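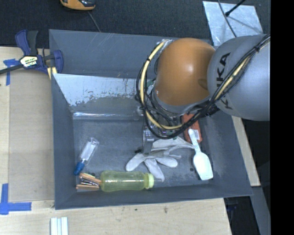

A KUKA arm over a bin of mixed items, with a work glove under the gripper finger.

Call for participants: sorting and packing staff who now share a line with a robot

Did your job get easier when the arm went in? The brochures say so. We would like to hear it from people who stand next to one.

Kamala Marar is collecting accounts from the floor for the Kurian workplace study. She spent 9 years on a returns line at Filmont and does not take "frees up staff for higher-value tasks" at face value. Neither should you. If your higher-value task is fishing out whatever the gripper dropped, say that. If your shoulder stopped hurting, say that too -- we'll print both.

We need 12 people from warehouses or plants in the Irier and Grutden area. You should have worked there before and after the change, in any role. Supervisors are welcome but can't make up more than a few of the group.

What we ask: one 77-minute interview in August, outside working hours, plus a short diary covering 7 shifts. Both are paid. Your employer will not be told you took part and won't see the notes.

Vendors and integrators, please don't apply. You have had your say.

To sign up, write to Kamala Marar at the Kurian office with your job title and the year the robot arrived. No résumé needed.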